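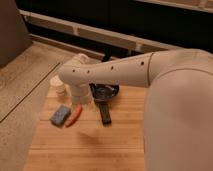

26 May 2023

The statement came out at breakfast. The governor's office condemns in the strongest terms the burning of the toll house at Emard, and the guilty will be found wherever they are hiding. I read it twice over my eggs. It is the same statement we got when the grain store was broken into last September, with the toll house put in where the grain store used to be. They even kept the typo in "perpetrators."

Went into the newsroom for nine. We ran it at 300 words, of which I wrote the ones saying when the fire started and which road it closed. The rest was the governor being firm.

After lunch I took the bus out to Emard myself, mostly to get away from the phones. There are three policemen at the crossroads now and they have brought chairs. One asked me whether I knew who did it. I said I had been hoping to ask him that. He thought about it and wrote down the name of my newspaper, wrong.

The woman who sells oranges opposite told me the trucks have been going through free all day and she has never seen drivers so sorry about a crime. She would not say more with the chairs so close. Bought six oranges I didn't need.

The opposition held its own press conference at Tolentino at four. They also condemn it, in stronger terms than the strongest, and want the police commissioner gone by Monday. I asked if they had any idea who should replace him and was told this was not the time for politics.

Home late. The Flollero road is still shut, so the bus went the long way past the Zatex depot and sat there for most of an hour with the engine off. Peeled an orange. Sour, but I ate it.

Must call the fire station in the morning and ask again about the second hydrant. They said they'd call back, and they haven't.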